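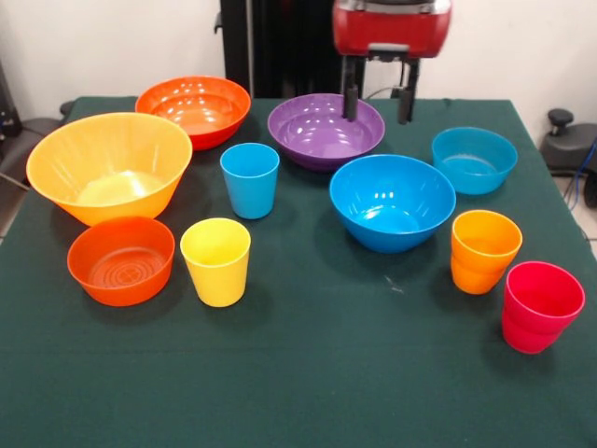
Bowls and cups on the green cloth, gripper parked over the purple bowl.

1/ Thread on our term project for the manipulation module. Task: nest the cups, nest the bowls, on command, from a random layout. Arm with a parallel gripper, one fixed camera, plastic tableware. Our team is called Flellen. The other team on the same rig is Lellow. Neither name means anything.

2/ The rules fit on one side of A4. Layout is shuffled by someone from the other team. You get a target sentence ("blue bowl into the yellow bowl") and a time limit. Nothing may leave the cloth. Dropping a cup is allowed, knocking over a cup you were not asked to touch costs a point.

3/ Why cups and bowls: they are cheap, light and awkward. A tapered cup gripped near the rim wants to rotate between the fingers. A bowl can't be gripped across its width at all with our finger travel, so you have to take it by the wall, one finger inside and one outside.

4/ That means a bowl pick is really a rim pick. The planner needs a point on the rim, the direction of the wall at that point, and enough clearance behind it for the outer finger. In a crowded layout most of the rim is unusable.

5/ First version: colour threshold, fit an ellipse to the rim, choose the rim point furthest from any neighbour. Took an afternoon to write. Fine on single objects. Bad as soon as two things of similar colour overlap, for the obvious reason that the threshold merges them into one blob and the ellipse lands somewhere in the middle.

6/ The reds and oranges are the worst of it. Under the lab lights the glossy insides blow out to near white, so one bowl comes back as a ring with holes in it. Turning exposure down fixes the highlights and wrecks the purple. We settled on a middle value and stopped fiddling.

7/ Second version: small segmentation network, trained on our own labelled images. 1,672 of them, labelled by hand across the whole team. If you are doing this next year, agree what counts as the rim BEFORE you start labelling. We didn't, and relabelled 353.

8/ On the labelling: half of us drew the outer edge of the rim, half drew the inner edge. A few millimetres of difference in the real world. The gripper fingers are not much thicker than that. The net learned the average of the two and the inner finger came down on the plastic quite reliably.

9/ Calibration. Camera to arm, the usual board-and-many-poses routine. Our residual looked good and the picks were still off by a constant amount towards the wall. Cause: the cloth. We calibrated on the bare table and then put the cloth on, and had typed the old surface height into the config twice, in different units. One of those was being used.

10/ The cloth stays, by the way. Without it cups slide when a finger brushes them. With it they tip. Tipping is easier to detect.

11/ Grip force. Too low and the cup drops out during the lift. Too high and the thin cup walls flex, the fingers close further than expected, and our "have I got something" check (finger gap above a threshold) reports an empty hand while holding a cup. We now check the gap against a value per object class.

12/ The order of nesting matters more than we assumed. Put a small bowl into a large one first and the stack is stable. Go the other way, carrying the large one over, and the arm has to lift higher, and the approach angle for the next pick changes because the rim is no longer where the single-object model says it is.

13/ Planner, for anyone who asked: Skonel, which is the course's own motion library. Straight-line approach from above, fixed retreat height, no fancy collision model. Objects are treated as cylinders. A bowl is a poor cylinder but an oversized one is safe enough.

14/ Oversized cylinders do cost you. In a tight layout the planner says there is no route to a bowl that any person could pick up without looking. Our fallback is to shrink the cylinders in 2 steps and try again at lower speed. Ugly. It went into the report under "adaptive clearance".

15/ Language side is deliberately dull. Parser, colour words, object words, "into" and "beside". The only real difficulty is that people disagree about colour names. One person's orange is another's red, and there are two blues among the bowls. We added "light" and "large" and "small" and told the marker to use them.

16/ Simulation: we ran some 3,000 simulated nesting attempts before the hardware was free. Useful for finding crashes in the state machine. Useless for contact. Simulated cups are perfectly rigid and have never met static.

17/ Static is a real thing. Nested cups cling. Lift the top one and the bottom one sometimes comes with it for a few centimetres, then lets go. We put in a short pause at low height -- crude, costs time on every unstack, but we kept it.

18/ Logging. Save the raw camera image, the mask, the chosen rim point and the finger gap for every attempt, all under one attempt number. We started with separate folders sorted by timestamp and the clocks on the two machines did not agree. I don't want to talk about that week.

19/ The marked runs are in May and we'll be scored against Lellow on the same layouts. Their approach is quite different: no segmentation, depth only, grasp candidates ranked by a learned score. It copes with colour confusion far better than ours. It has no idea which bowl it is holding.

20/ Background reading was mostly the Mitsotakis-Vlachou notes from the module page, the section on rim grasps in particular. Read the appendix as well, the sign convention for the wrist is in there and not in the main text.

21/ Still to do: recovery after a tipped cup. At present we detect it, stop, and report failure. A cup on its side is a different pick and we have almost no training images of one. More labelling, then.

22/ Config files and the label guide (second edition, outer edge of the rim, no exceptions) go up once the marks are in. Questions about the gripper thresholds are fine now, I have the table open anyway.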